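Finishes and Coatings > Interior > Matte tabletop going shiny in patches

stoltari_deck
Water-based matte polyurethane on a kitchen table, tinted dark brown, three coats by roller. Product is Zeton 445, two-part, mixed by weight per the sheet. Full cure is listed as 9 days. After a few months of daily wiping there are glossy patches where people rest their forearms. No softening, no lifting. Can I bring the sheen back down without stripping?

Mensah
That is burnishing. The matting agent sits proud of the film and gets polished flat by rubbing. Scuff the whole top with a gray pad, vacuum, and roll one more coat. Spot repairs will show as a different patch.

lowgloss
Disagree on going straight to a recoat. First find out if it is burnished or just greasy. Skin oil fills the texture and reads as gloss at a low angle. Wash half of one patch with a mild detergent, rinse, let it dry, and compare under a side light.

Mensah
Fair, but he says daily wiping. Grease would come off.

lowgloss
Depends what he wipes with. A damp microfiber with no detergent moves oil around. Microfiber is also a mild abrasive, so it could be doing both.

stoltari_deck
Damp microfiber, no detergent. So possibly both.

Skotholm
Check how long the can was stirred too. Matting agent settles. If you poured off the top half for the last coat, you had a film closer to satin than matte, and it will polish up faster. I had this on a run of 2 shelves from one can. The second shelf was visibly flatter than the first.

stoltari_deck
Stirred at the start, not between coats.

Skotholm
Then I would suspect the last coat. Stir from the bottom, every tray fill.

Mensah
If you do recoat, 560 grit is too fine for adhesion on that product in my experience. Stay with the pad or something coarser.

lowgloss
I have had no adhesion trouble with fine grits as long as the dust is off. The sheet only says "abrade to a uniform dull surface."

Mensah
We are not going to agree on that one. I have had it peel at the edges.

stoltari_deck
Washed a test area with detergent. Around half of the shine went, the rest stayed. So oil on top of burnishing. Plan is to wash the full top, pad it, and roll one coat in December when the kitchen is free. Current state of the top, two views: 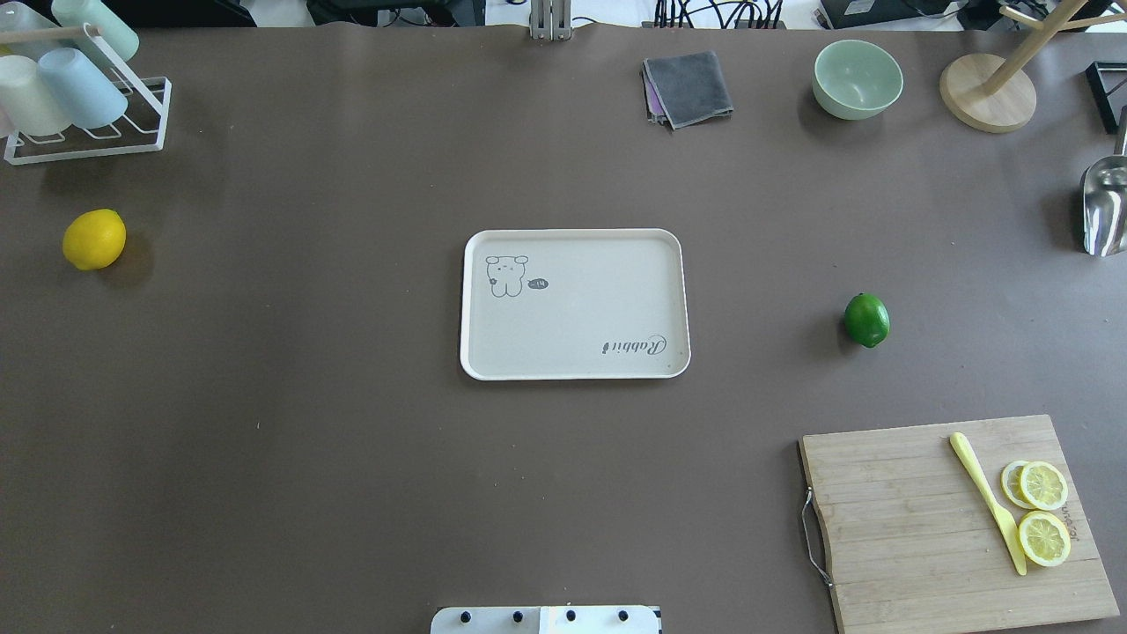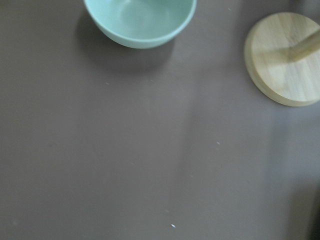 Same table in both, tray in the first, green bowl in the second.

Skotholm
Tape a sample board and coat it from the same tray. You can rub that one as hard as you like at full cure.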